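Right hand opens by itself during table reset

Posted by Guvholm

Good evening to all. I have a problem with the right hand of our robot and I hope somebody has seen it before. 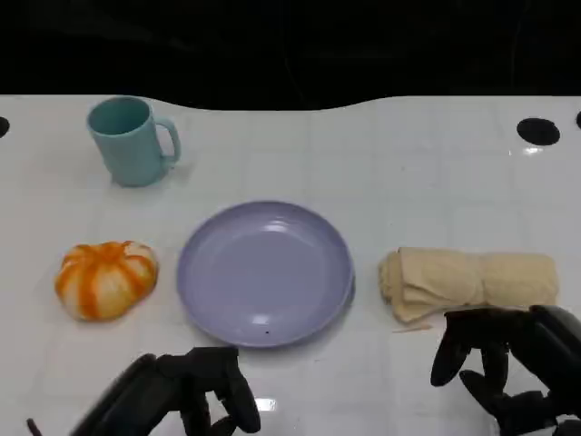 The task is simple: bring the plate, the mug and the towel back to their start places. After 150 cycles or so the right hand stops for a moment, gives fault 4, and then all fingers open. On Monday it dropped a mug this way. The left hand never does it. Grip current limit is 400 mA on both sides.

Dobos
Same here with old firmware. Update it.

Lindarby
Before you update, please look at the cable in the right wrist. On ours the connector was a little loose, and the hand lost its signal when the wrist turned fully — the log showed gaps of up to 1000 ms. Opening on lost signal is a setting. You can change it to "hold", but then a person can be pinched and the hand will not let go, so I would leave it.

Gasine
I agree with Lindarby about the setting. Press the stop button before you touch the wrist.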